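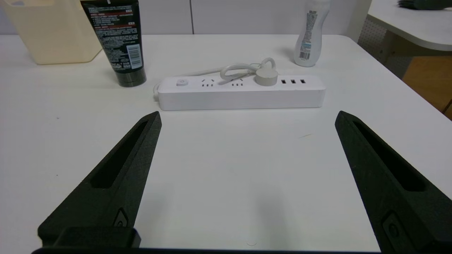

**Yabsira Kumsa** wrote:

Before anyone touches the planner again, check what frame your grasp pose is published in. I lost two evenings to that with Derkby. The wrist camera transform was a stale static one, and every pose looked fine in the viewer right up until the approach.

**loopclosure** wrote:

Good call, but I did check! Transforms are live. To recap from page 1: the power strip task is all Derkby for perception and Virora for motion. The detector fits one oriented box around strip AND cord, so the long axis swings whenever the cord is coiled up on top. Out of 158 logged attempts, 25 were dropped by the planner before the arm moved at all, and nearly every one of those had a box that was way too fat.

So last night I masked thin curved stuff before the box fit and wow, the yaw estimate finally sits still. I'm so happy with this.

**mm_tiltex** wrote:

Masking the cord is a patch. You still want it in the collision model or you'll drag it through whatever is standing behind the strip. Tiltex keeps two masks per object, one for grasping and one for obstacles. I'd do the same.

**loopclosure** wrote:

Ooh, two masks is nice. Not sure I agree on cord as a hard obstacle though, Virora gets super timid and half the approaches disappear. Maybe as a soft cost?

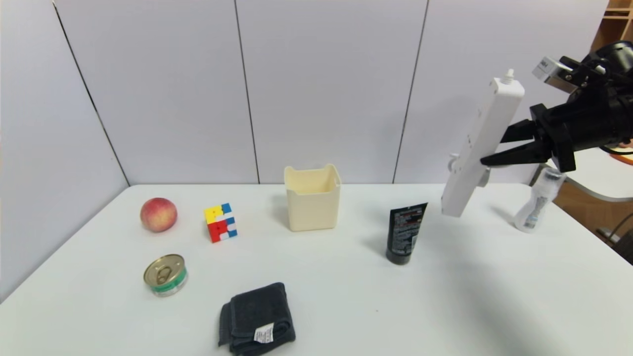 **prieto_fan** wrote:

Do you replan once the strip is in the gripper, or just play out the original path?

**loopclosure** wrote:

Replan, every time. I attach the strip to the gripper link as a box with 2 cm of padding and ask for a new path from there. The padding matters a lot when the strip ends up close to vertical, it's a long thing and the lower end is what gets near the table and the other objects.

**Yabsira Kumsa** wrote:

Is that box fixed at grasp time? If it rotates in the fingers your padding is a fantasy.

**loopclosure** wrote:

Fixed for now, guilty. I want to refit it from the head camera after the lift. Prieto has a node for this but it assumes rigid objects and a clean background.

**mm_tiltex** wrote:

Still say soft cost is asking for trouble with a tube or a bottle nearby. But refitting after the lift, yes please, do that first. Cap the replan at 90 ms or the arm will sit there thinking.

**loopclosure** wrote:

Starting on it tonight, branch is called refit-after-lift if anyone wants to poke at it!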